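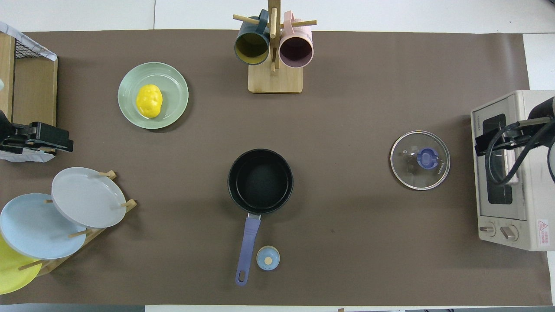
Can you use the Denanon rebound net with a real cricket ball?

You can use it with a real ball if the cords are tightened fully and the ground is flat, but for the first weeks I would recommend a softer training ball. The net itself is strong enough. The difficulty is the speed at which a hard ball comes back to you, and for a beginner it is too much.

Denanon rebound net, large model: my review after one summer and a winter
By Soledad Cárdenas
2024-02-14

I play for a small cricket club in Grundby. I came to this sport as an adult, from handball, so my hands are quite good and everything else had to be learnt. In the field I stand mostly at point, and since last year also at second slip, when our usual slip fielder is bowling. It was for this second position that I wanted a rebound net. When you train alone you cannot practise slip catches against a wall, the ball comes too straight and always at the same height.

I bought mine in July from the shop Civent, and I paid it myself. The price was 1,058 kronor with delivery. I had decided before that my limit was 1,000, so I went over it a little, but the small model is made for children and I did not want to buy twice.

What is in the bag

There is a steel frame in parts, the net, a bundle of elastic cords, four ground pegs and one sheet of instructions. The sheet has drawings only, and in the third drawing the lower tube is shown the wrong way round. If you follow it, the holes for the cords look backwards and you must take the frame apart again. I did this. My suggestion is to lay all the tubes on the grass first and turn the holes towards you before you push anything together.

The cords are the slow part. They have to be pulled through the edge of the net and hooked on the frame, beginning in the corners. The first time it took me most of an evening. Afterwards you do not need to remove them, because the frame folds flat with the net still on it, and from folded to ready I need two or three minutes.

The surface and the angle

The net has two sides. One side is tight and sends the ball back fast and low. The other has a looser weave and gives a higher, softer return which is good for practising to run backwards under a ball. You change the side by turning the whole frame over, and this is easier with two persons.

The angle is changed with a pin on each leg. There are 9 positions, and I must say that I use only three. The most upright one is good for flat throws and quick stops. The one in the middle gives the catch at the height of the chest. The lowest that I use sends the ball up steeply, and with this I practise the high catches, although for really high ones you still need a friend with a bat.

What I like most is that the return is not fully regular. If the ball hits close to an edge it comes out a little to the side, and you have to move your feet. In the beginning I thought that it was a fault. Now I aim there on purpose.

How we use it at the club

After some weeks I began to bring the net to training. Our coach puts one thrower behind the fielder, so that the fielder looks at the net and does not see the arm. The ball passes the shoulder, hits the net and comes back, and there is very little time to think. With a pair of slip fielders standing side by side it is even better, because they have to decide whose ball it is. We had the bad habit that both waited politely for the other.

For juniors we use the loose side and tennis balls. Even the youngest, who close the eyes when something is coming, were catching after a while with both hands together.

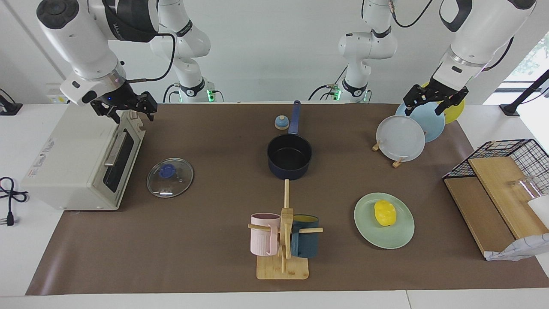 It works also for the wicketkeeper, but here I am less enthusiastic. A keeper needs balls that bounce in front of her, and to get this the net must stand quite far away. Then the aim of the thrower has to be very good, and half of the session is spent fetching balls. Our keeper tried it on two evenings and returned to her old method, with a golf ball and a garage door.

Comparison with the Hubmann

Before mine arrived I had used the Hubmann net of another club for one weekend. It is round, like a small trampoline on a stand. The return from the Hubmann is more lively and the stand feels more solid. It is also heavier, and it does not fold, so without a big car you can forget it. For a club with its own storage room I would choose the Hubmann. For one person who travels by bus or with a small car, the Denanon is the more practical.

The problems

The pegs are poor. Two of mine bent in dry ground before the end of the summer, and I replaced them with tent pegs. Without pegs the frame moves backwards a little with each hard throw, and on a gym floor, where you cannot use pegs at all, it slides. In winter we put a rolled mat behind the back legs.

Two cords have lost their strength, both of them on the lower side. A packet of 12 new cords can be ordered from Civent, and they came quickly, but I think that a few extra should be in the bag from the start.

The bag has a zip that is too short. The folded frame goes in only diagonally and with some anger.

The paint has come off where the pins go in, and there I have seen small spots of rust. I put a drop of oil on them in October and it did not become worse.

Would I buy it again?

I would, in the same size. My catching with the left hand has become much better, and I dropped fewer balls in the last matches of the season than in the first ones, even if I cannot prove that the net is the reason. If you have never fielded close to the bat, begin on the loose side and stand further away than you think necessary. Take off your rings also. I forgot it once, and the finger was blue for a week.

Four stars of five. The missing star is for the pegs and the zip.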